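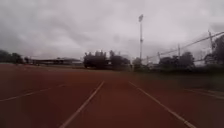 Plustard lane-departure fault

The Plustard lane-departure fault was a recurring steering failure in the Plustard, a legged running robot built by Treltis for outdoor endurance trials. The fault caused the robot to leave its marked lane at running speed, in most cases to the right, and to keep going until an operator used the radio stop. It was first recorded in April during lap trials on an athletics track and led to the withdrawal of software release 59. No injuries were reported.

Background

The Plustard holds its lane by means of a single forward camera and an inertial unit. The lane follower, known as Sasham, finds the painted line on each side, works out where the two would meet, and passes a heading to the gait controller 25 times a second. When only one line is found, the follower estimates the other from the last measured lane width. When neither is found, it should hold the last heading for a short period and then bring the robot to a halt.

Release 59 changed the way candidate lines were ranked. Earlier releases favoured lines close to the previous estimate. The new release gave more weight to contrast and length, a change meant to help with worn paint.

Course of the fault

Athletics tracks offer a lane follower several long edges that run in nearly the same direction as the lane. The robot's forward view on the straight has two white lines closing towards the horizon, but on the right a lighter, slightly raised kerb strip also runs inwards along the boundary between the red surface and the grass bank. Under heavy cloud the bank is dark green, and the step in brightness at the kerb is large. Sasham's ranking treated an edge of this type as a strong candidate for the right-hand line.

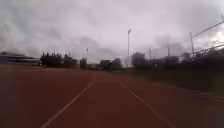 Motion blur made the error more likely. At running speed each footfall pitches the body, and the camera's automatic exposure lengthens in dull weather. Detail along the trees, the grandstand and the fence is smeared sideways, and the lane lines themselves fade and narrow before they reach the middle distance. The follower then had only the near part of each line to work with. If the right-hand line scored below the threshold for several cycles, the kerb was accepted in its place, the computed lane became too wide, and the heading moved to the right.

The halt described above did not take effect, as the follower still reported two valid lines. A width check existed but had been set to warn only. The warning was written to the log and was not shown on the operator's handset.

Investigation

The inquiry was led by Joni Ojala of the Tikkanen test laboratory, who replayed logs from 62 runs. The fault was present in nine of them. All nine had been made under overcast sky, and none had occurred on the bends, where the follower used a separate curve model with a fixed width limit.

In the longest departure the wrong edge was held for 359 consecutive cycles – a little over 14 seconds – before the operator stopped the robot. The delay was put down in part to the slow rate of drift, which was hard to judge from behind.

A loose camera bracket had been suspected at first. The bracket was found to be within tolerance and was ruled out.

Corrective measures

Treltis withdrew release 59 and restored the earlier ranking. The width check was changed from a warning to a stop condition, and its state was added to the handset display. An upper limit was placed on exposure time, at the cost of a darker and noisier picture.

Trial procedure was also revised. The operator now stands at the end of the straight during the first lap, facing the robot, and a second person holds an independent stop. Runs in the lane nearest the kerb are not permitted until the width check has been tested on the day.

Remaining limits

The follower still cannot tell paint from other pale edges by colour alone. Tikkanen's report recommended a downward-facing camera as a second source of lane position. This had not been fitted when the trials resumed.

See also: line following; motion blur; emergency stop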